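Bolsas compostables Gosoro de 30 litros: opinión tras un mes de uso

Compré el rollo en mayo, cuando el ayuntamiento puso el contenedor marrón en mi calle. Antes usaba las Findik, más gruesas, pero el paquete ha subido de precio y en mi tienda ya casi no las traen.

El rollo de Gosoro trae 19 bolsas y el precorte funciona bien. Abrirlas cuesta un poco con las manos secas. Aguantan las peladuras y los restos de comida de dos días sin problema; al tercero, si hay posos de café o melón, el fondo empieza a sudar. Con huesos o cáscaras de marisco pongo dos.

El olor es leve, a maíz, y se va enseguida. Las guardo en un cajón lejos del horno, como pide el envase. 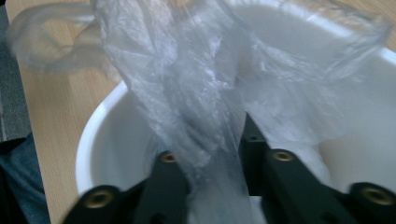
Bolsa de plástico fino y translúcido con asas, sobre un recipiente blanco.

Las de asas se cierran mejor, eso sí, y las Gosoro no las llevan: hay que dejar margen arriba para el nudo.

Nota: 7 sobre 10. Repetiré si mantienen el precio.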